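4. What happened to the chat tool

4.1 From side project to product

Flidari began as a company that made scheduling software for print shops. Few people remember the scheduling software, including several of its former customers. What they remember is Cillum, the message board its engineers wrote so they could stop losing each other's emails. Within two years Cillum had more users than the thing it was built to help build, and management did what management tends to do in such cases, and announced that this had been the plan.

We interviewed former staff of both Flidari and Gralix, the larger firm that later bought it. Their accounts agree on the main points and differ mostly on who had the idea first. By our tally there are at least 2 inventors of the unread badge, and neither has heard of the other.

4.2 The purchase

Gralix sold customer records software to mid-sized firms and wanted something that people would open without being told to. Cillum fit. At the time of the deal it had 300 paying teams, a small number by the standards of the trade press, which covered the sale as if two continents had collided. Ineke Geerts, then head of product at Flidari, recalled that the integration plan was presented on a Wednesday and withdrawn before lunch the next day. A second plan followed. It kept the name Cillum, the color scheme and, for a time, the engineers.

The stated aim was to join chat threads to customer records. Our reading of the release notes suggests that this took much longer than expected, and that most of the early effort went into login screens. Of the 203 entries we coded, 30 dealt with the customer link in any form. The rest were sign-on fixes, billing changes and a long dispute, conducted entirely in bullet points, over where the search box should go.

4.3 Who stayed

We asked team leads at customer sites whether the sale had changed how they used the product. Office teams reported more notices and fewer jokes. Workshop and lab teams reported almost nothing, having turned off the new features on arrival. They used Cillum as they had before, to ask who had moved something and to post a picture of where it ought to be. Figure 3 shows a work surface.

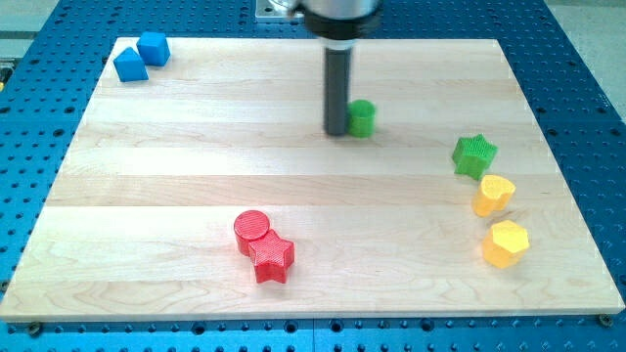 Figure 3. Wooden board on a blue perforated metal work table.

The split matters for the argument in Section 5. A buyer that counts active users will see both groups as loyal, though one of them has simply declined to notice the purchase. Xie, a rival tool launched by two Flidari alumni, drew nearly all its first customers from the office group. The workshops stayed put – loyalty is one word for it, and Gralix used that word often in its reports to investors.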